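Path rover back on its rounds after camera work

The path rover at Clanerthorpe has been running again since April, following a spell in the workshop for its front camera and drive belts. Bence Hajdu did most of the work and has written up the settings for anyone who takes a turn with it.

The camera now sits 6 degrees lower than before. At the old angle, bright sky took up too much of the view and the automatic exposure darkened the paving. Exposure is now measured from the lower half only. The bracket is held by two bolts, and both should be checked with the short key before each run.

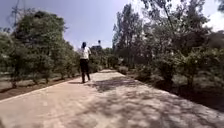
Both belts were replaced with the Cloltance type, part 211. They need retensioning after the first 10 hours and then at every monthly service. Please write the hours in the log, even for a short run.

Shade is still the harder problem. The old software, from Draritz, tended to slow the rover at strong branch shadows as if they were kerbs. Bence has raised the edge threshold to 21 and saved the old value under the name Bălan in case we want it back.
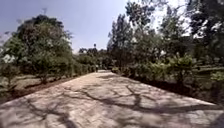
Branch shadows across the pale paving, running straight ahead.

Brick paving needs its own profile. The joints shake the camera more than concrete does, so the speed limit is lower and the rubber washers behind the bracket should be looked at after every run. Replace any that have gone flat. Spares are in the drawer under the charger.

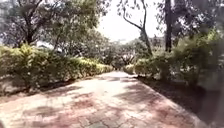
The brick walkway, with the clipped hedge on the left.

Wipe the lens with the dry cloth only, and leave the rover switched off while it charges.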